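In Praise of the Plain Baby Bottle

I have washed more bottles than I care to think about, and I'm ready to say it out loud: the plain, straight-sided, wide-neck bottle is the best thing you can put on a baby registry. I love these things!

With our first we went all in on the fancy kind. The Ninero set came with 32 parts once you had it all spread out on the drying rack, and every little valve and tube needed its own tiny brush. It cost us 65 dollars, and it did feed the baby, I'll give it that. But at 3 a.m., hunting for a vent the size of a pea in a sink full of suds, I started to wonder who all this was for.

Then a neighbor in Wistcombe handed down a bag of old Clarnuto bottles. Bottle, nipple, ring, cap. I could put one together half asleep (and did, many times), and our daughter took to them the same evening.

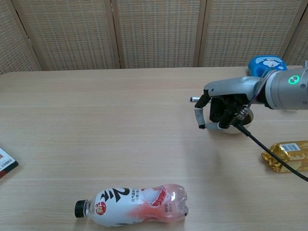
Now, some babies really do need a special bottle. If your doctor or feeding specialist has told you to use a certain one, please use it and ignore me completely. I'm talking to everybody else, the parents standing in the aisle with a phone in one hand, reading reviews and feeling like they're about to fail a test.

What I'd love is for those parents to buy one or two plain bottles first and see how it goes. Babies have opinions — strong ones — and a whole matching set is a lot of money to bet on somebody who hasn't been born yet. We ended up using six bottles in steady rotation, and that covered daycare too.

The wide neck matters more than any feature printed on the box. Your hand or a regular brush goes right to the bottom, formula goes in without dusting the counter, and you can see at a glance whether it's clean. Look for ounce marks that are molded in, too. The printed ones on ours wore off by spring and I was guessing at ounces until I finally bought replacements.

Our Clarnuto bottles are with my cousin's twins now, with new nipples on every one, and the fancy set is still in a box in the garage.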